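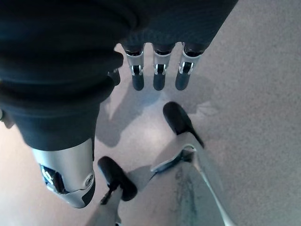
## The carpet question, continued

Last month's piece on whether to keep the carpet in the Clundik reading room brought in 68 replies, which is more than we had for the closure of the car park and the change of biscuits put together. Thank you to everyone who wrote. Thank you especially to the member who sent four pages on underlay.

For those who missed it, the grey carpet went down when the library moved over from Wetau Street, and it was chosen on the grounds that it would not show the dirt. It has kept that promise so well that we have no idea how much dirt there is. The hard floor people would like it gone by the autumn. The carpet people would like to be left in peace to read.

The case against is simple enough. Carpet holds dust, it holds the smell of wet coats, and it makes the book trolley behave like a cow being led somewhere it does not want to go. One reader pointed out that a hard floor can be mopped. Another asked who would be doing the mopping, and the correspondence between those two is still going on.

The case for is mainly to do with noise. Anyone who used the old building will remember the boards, and how a person in sensible shoes looking for a book on canals could be heard by everybody, all the way to the canals and all the way back. Several of you mentioned chair legs. One of you mentioned chair legs in capital letters.

We asked two firms to come and look. Dantas quoted for a smooth floor throughout, with a rubber backing that is said to take the edge off footsteps. Urnent suggested keeping the carpet, giving it a proper deep clean and replacing only the worn stretch between the door and the newspapers. Their price came out 1,000 pounds lower, though it doesn't include moving the shelves. Dantas would move the shelves but want them emptied first, and they were quite firm that this meant by us.

A few smaller points from the postbag:

- Yes, the stain by the large print section is still there. It has been cleaned 5 times and we now think of it as a fixture.
- No, we can't have carpet in one half and hard floor in the other "and see which half people sit in". It was a popular idea, but neither firm would quote for it.
- Rugs were proposed, and then opposed by everyone who has ever tripped on one.
- The person who wants cork should know that they are the only person who wants cork.

Samples from both firms are on the table by the issue desk until the end of July. Please walk on them if you like — they are flat on the floor from two o'clock each Sunday for that purpose — but put them back afterwards, as the blue one has already been found in Travel.

Voting slips went out to all 154 members with this newsletter. Tick one box. Last time we held a vote, on the opening hours, a fair number of you ticked both and wrote an essay between them. We did enjoy the essays, and we could not count them. Slips go in the returns box, the same slot as the books.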